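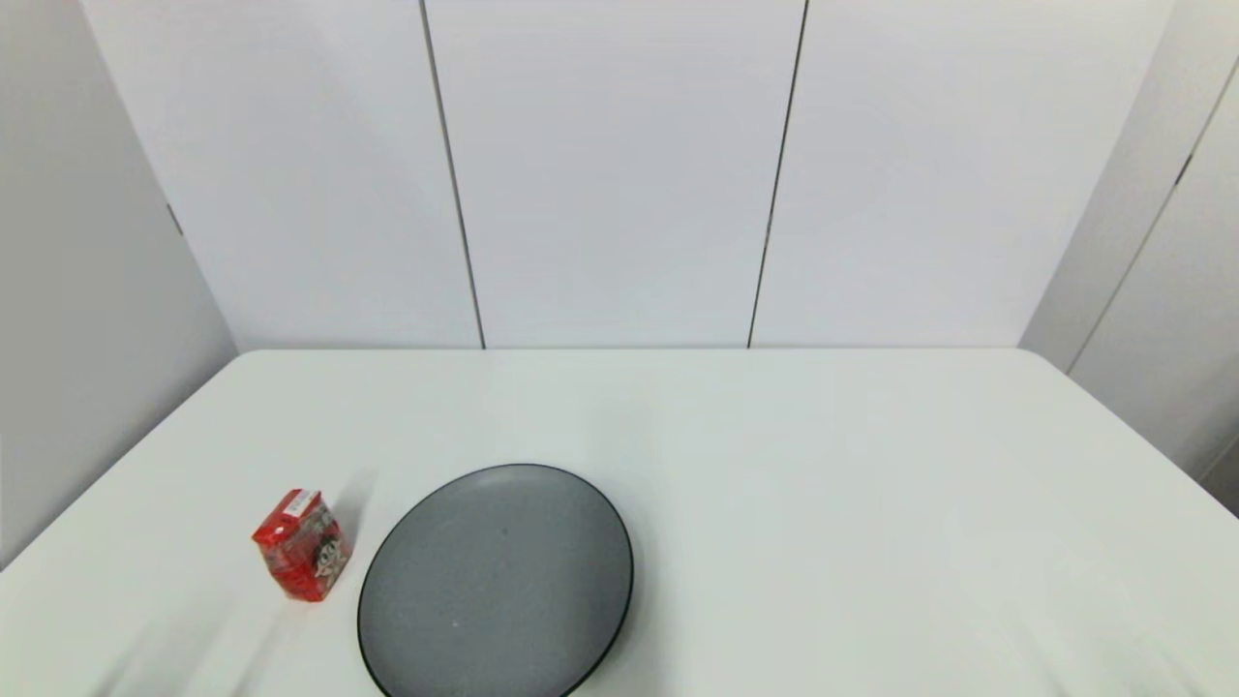 Grey plate, little red box, white table.

Hello again from my very white corner! I've been meaning to put up a small gallery for ages, and 13th February seemed as good a day as any (too hot to garden, nothing on telly). It's all about my favourite kind of table setting, the sort with hardly anything on it. The plate is from Stelico and I love it to bits. It's a speckled stone grey with a thin dark rim, and I bought 4 of them when I really only went in for a butter dish. The red box is one of those wee packaged things I can never walk past, and the colour next to that grey just makes me happy!

I did try a tablecloth first, a striped one from Afridi, and it was far too busy. Off it came. I tried a runner as well, then a bowl of lemons, and by then I was rearranging things purely for the sake of it. Back to bare white, which is where I should have started.
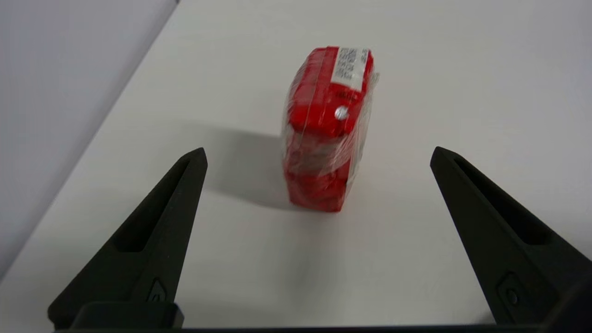
The other thing I like about small packaged things is leaving the film on till the last minute. I know some people whip it straight off, but I'm fond of the way the plastic catches the light, all crinkles and shiny streaks, and a good glossy red looks even redder underneath. Labels stay on too. I used to peel them and I'd always end up with that sticky patch you can never quite get rid of.
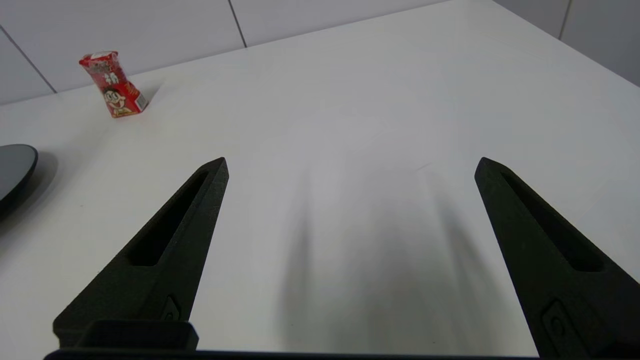 Plenty of white tabletop, brighter to one side.

I get asked about keeping a white table white, so: warm water, a drop of dish soap, a soft cloth, and wipe up tea the second you spill it. The Trekine spray cleaner cost me more and left smears, so I've gone back to the cloth. Matte surfaces are very forgiving of fingerprints, thank goodness.

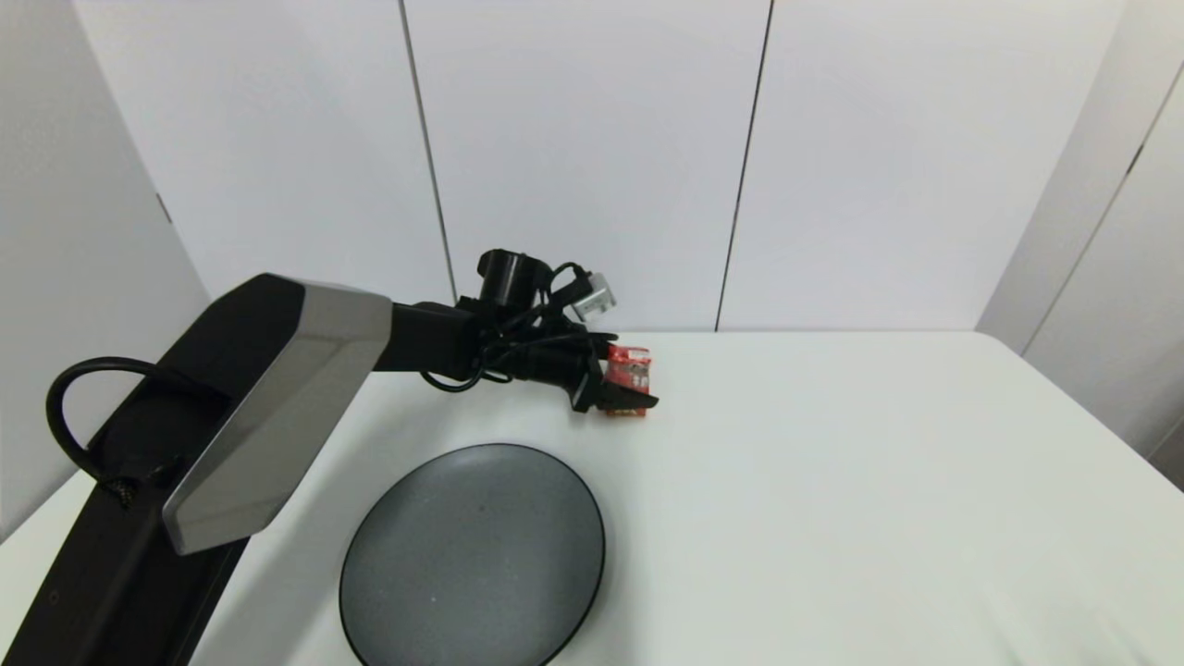 Dark plates do show every speck, mind you, though with a mottled one you can get away with a crumb or two! I'd happily use mine for cake, toast or just holding my keys. Next up I want to try the same plate with something green, maybe the Draltia napkins if I can find where I put them. I'll add those pictures here once I've had a proper dig through the linen cupboard.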